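A day with the grippers at the Lukura open house

24 Sep 2025

So I finally made it to the Lukura open house! I missed the one in April (dentist, don't ask) and Halina Bielecka has been teasing me about it ever since. They do it in a real kitchen with real trash, and you get to try hand-held grippers, one in each hand, with two kinds of finger pads to compare.

Sena Agbeko was running my slot and gave me the speech: 30 minutes, grab whatever you like, complain out loud. I complained plenty. The soft pads are lovely on anything with a flat side, so milk cartons and snack pouches are easy. Foam fruit netting is another story - it squashes down to almost nothing, and then you're mostly pinching your own fingertips together. And tissues! I kept squeezing way too hard.
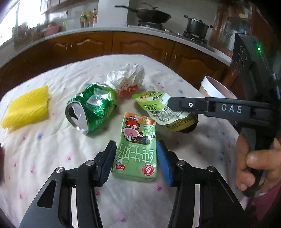 Table round: milk carton, crushed can, snack pouches and a yellow fruit net.

After that came the bin round, and I liked it a lot more. You're working low down, so the weight of the tool matters. The pair I had were 260 grams heavier than the Kestetti ones I tried last year, and my wrists knew it by the end. Uriel Quiroga thinks the extra weight makes the jaws steadier (he has bigger arms than me, so I'd take that with some salt). The longer jaws did make it easier to reach in past the rim without bumping my knuckles, and I'd pick them again for that alone.

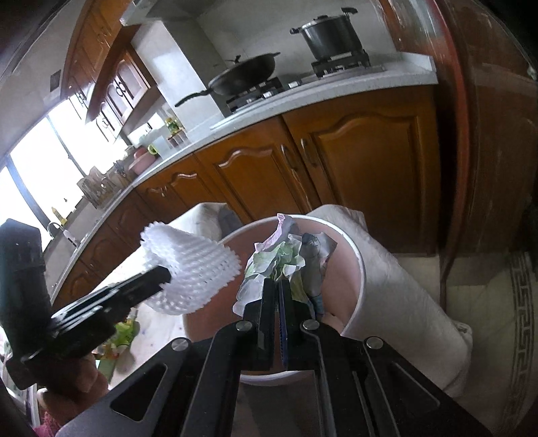

Do you need to change the pads between hard and soft items?
Sena's advice was to keep one set on for the whole session and adjust your squeeze, then swap pads and repeat the same items if you want a fair comparison.

Coffee was good, parking was awful. Celeste Durán has the sign-up list for the next one, and I've put my name down for the ribbed pads.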